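Preparing Mice and Power Cords for Storage and Reissue

Issued by Equipment Services, Willura Technical Center. Prepared by Hayley Lockwood and reviewed by Gareth Fothergill.

Scope

These instructions apply to all corded mice and detachable power cords returned to the Haworth storeroom. Cords that are permanently attached to an appliance are handled under a separate procedure.

Before You Begin

Clear a section of table large enough to lay the cable out in full. Have ties, labels and a soft, dry cloth within reach. Items must be unplugged at both ends before any cleaning or coiling takes place.

Corded Mice

1. Place the mouse on the table and let the cable fall open. Work out any twists by hand, starting at the mouse and moving toward the USB plug.

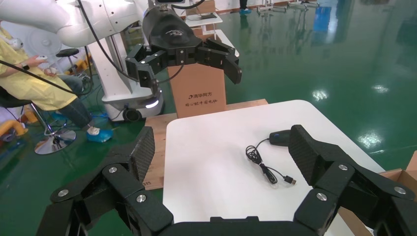
2. Wipe the body and the full length of the cable with the cloth. Do not spray cleaner directly on the mouse.

3. Inspect the plug. A bent or loose plug is entered in the returns log as a fault, and the mouse goes to Ojārs Sepp for assessment.

4. Coil the cable in wide, easy loops. Do not wrap it tightly around the mouse, as this strains the cable where it enters the body.

Power Cords

1. Check the outer jacket from end to end. Cords with cuts, scorch marks or exposed wire are withdrawn from use and may not be repaired with tape.

2. Examine the mains plug and the appliance connector. Prongs should be straight and firmly seated.

3. Fold the cord back and forth into even lengths, leaving both ends free at the same side of the bundle. 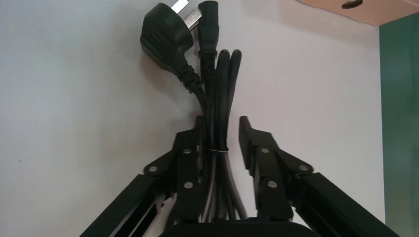
4. Fasten the bundle near its middle. The tie should hold the strands together without pinching them – if the jacket is visibly pressed in, loosen it.

5. Attach a label giving the cord length and the date of inspection.

Storage

Place mice and power cords in separate boxes. Each box may hold no more than 20 items. Full boxes are to be marked on the front and entered under stock code 923.

Questions about labels or stock codes should be directed to Danai Spanos in the storeroom office.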